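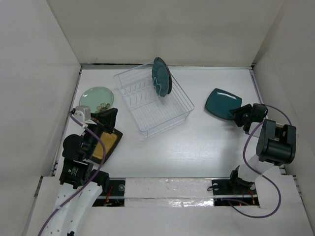
4. Loading the lower rack

The Flotora's box claims a full load comes out spotless on Quick. Don't count on it – we never got that result with dried egg.

1. Scrape plates. Skip the rinse.
2. Stand dinner plates facing the spray arm, leaving every other slot open.
3. Spin the arm by hand. If it hits anything, reload.
4. Add one tablet. Two will not clean better, whatever the tablet maker says.
5. Choose Normal.

Caution: Keep hand-painted pieces out, even those stamped "dishwasher safe."

Note: The Eco light means very little. Ignore it.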